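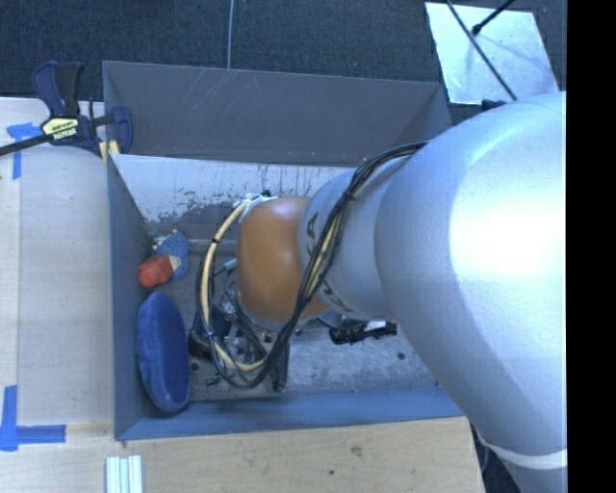 Hi all,

Ona Jaunzems wrote:

> Has anyone found a decent way to keep a gray bin from sliding around on a wood table? I sort for the Graton swap on Saturday and mine creeps every time I reach into it. Also, do you scrub yours out or just live with the stains?

Ona, clamp it! I use a bar clamp right over the rim (Irwin makes the kind I mean, but any old one will do) and put a little pad under the jaw so it doesn't chew up the edge. Mine has stayed put since August, and I'm not gentle with it.

As for scrubbing, I gave up. The slanted walls get scratched, the smudges collect low down where wall meets floor, and I've got better things to do with my evenings. I did try baking soda once, 5 minutes a side, and came away with a slightly cleaner bin and a very sore wrist.

Something that helps me more: put the big soft stuff in a corner first and the small bits next to it. If a scrap of blue gets tucked in behind something red I'll miss it for a week, so I like the little ones where I can grab them.

I still have 14 bins from the Nyanda sale in my garage, if you want a spare. Bring a car with a real trunk, they don't nest as well as you'd hope.

See you Saturday,
Bev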